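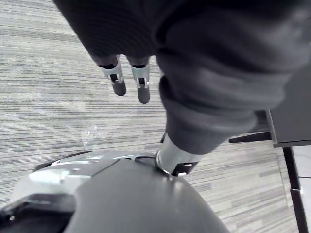

How I Clean a Striped Carpet and a Bathroom Vanity in One Morning

My place in Trurnley has gray striped carpet in the main room and a marble vanity in the bathroom, and I do them both on Tuesday mornings. It takes me 105 minutes if the phone stays quiet, and I like to start on the carpet so it can dry while I'm busy at the sink.

Step 1. Pick up first
Get down low and look sideways along the floor. Clear plastic bits are the worst – they vanish against the gray and then rattle around in your vacuum hose forever. Check by the table legs too.

Step 2. Vacuum across, then along
I go across the stripes first, slowly, and then along them. Streaky gray hides lint like you wouldn't believe (I love it for that, and I hate it for that).

Step 3. Dab the scuffs
For pale scuffs I mix 11 drops of plain dish soap into a bowl of warm water, dip a white cloth, wring it hard and dab. Don't rub! Leave it 10 minutes and blot with a dry towel.
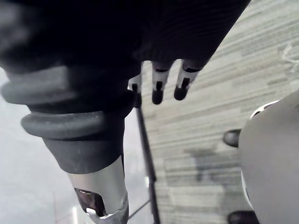 Jocelyn Macapagal wrote in that she follows the stripes even when she's dabbing, and that working against them left her carpet fuzzy in one spot. I tried it her way last week and I'm sold.

Step 4. Clear the counter
Toothpaste, cups, the little vase of fake flowers, all of it goes on a towel on the floor. Rinse the flowers under a cool tap while you're at it – dust loves them. Wipe the toothpaste tube as well, especially around the cap, or you'll have a crusty ring back on your clean marble by dinner.
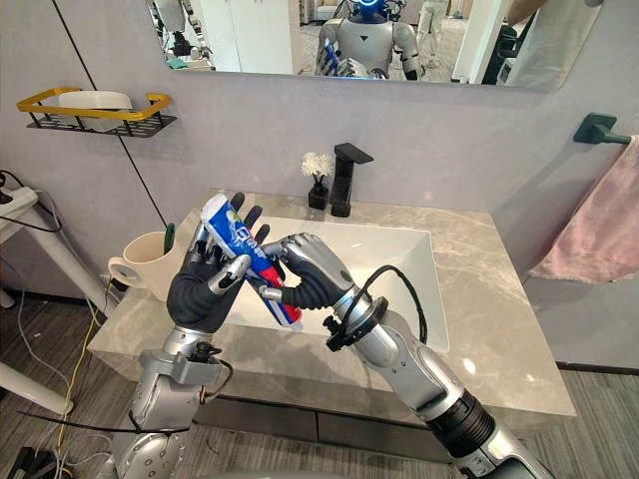
Step 5. Wash the marble and the faucet
Skip vinegar on marble, it can etch the shine. Warm water, a drop of soap, soft cloth, dry right away. A matte black faucet gets the same treatment, with no scrubby pads. Then do the basin last and put everything back.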